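Kokon Publishes Planning Guide and Fixed-Price Evaluation Package for Robotic Plate Assembly

MASTHOLM, November 2024 - Kokon, a supplier of light-duty robotic handling cells for commercial kitchens, has released a planning guide for operators preparing to budget for automated plate assembly. The guide is issued together with a fixed-price evaluation package, which lets a buyer test its own ingredients and tableware before committing to a full cell.

The guide is written for kitchen managers, facilities planners and purchasing staff. It covers floor space, electrical supply, gripper selection, cleaning intervals, spare parts and operator training. A worksheet at the back separates one-time costs from recurring costs and can be attached to a capital request.

According to Kokon, most early budgets account for the arm and controller but leave out the items that determine whether the cell can be used on a daily menu. Gripper fingers are the most common omission. Leaf vegetables, sliced bread and portioned protein differ in stiffness and surface, and a finger set specified for one may not be suitable for another.

"Buyers ask for the price of the arm, and that is the easy number," said Lachlan Bolger, product manager at Kokon. "The questions we want answered first are what is being picked up, what it is being placed on, and how often that changes. A kitchen that rotates its menu every week needs a different budget from one that plates the same salad all year." 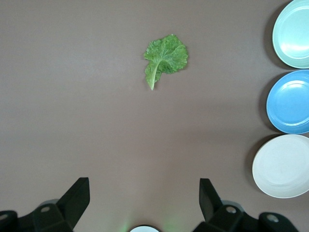
Tableware is treated in a separate chapter. The guide recommends that buyers list every plate diameter, rim height and color in service before requesting a quotation. Glazed surfaces can produce glare under overhead lighting, and sites that use several plate colors should include each of them in the acceptance test. Work surface finish should be fixed at the same stage - replacing a countertop after commissioning normally means repeating the vision calibration.

The evaluation package runs for 3 weeks at the customer's site and includes up to 500 logged placement attempts. Kokon supplies the arm, a wrist-mounted camera, the controller and 3 sets of gripper fingers. The customer supplies ingredients, plates, a level work surface and one member of staff for the initial training session. At the end of the period the customer receives the complete attempt log, including failed picks, and an itemized quotation for a permanent installation.

Package fees are credited in full against a cell ordered before the end of March. Delivery, return freight and any electrical work are quoted separately. Service during the evaluation is handled by Strebel, Kokon's maintenance partner, and the same service terms may be carried over to a purchased cell.

The planning guide is available at no charge from Kokon sales offices under document number 724. Requests for an evaluation should include a floor sketch, a list of ingredients and the intended start date. Sites with more than one serving line should submit a separate request for each line.

About Kokon

Kokon designs and assembles handling cells for food preparation, packing and tray service. The company is based in Mastholm.

Related items

Kokon Names Strebel as Maintenance Partner
Grukley Controller Support Added to Handling Cells
Worksheet: Recurring Costs for Gripper Fingers and Seals
Site Checklist for Countertop Installations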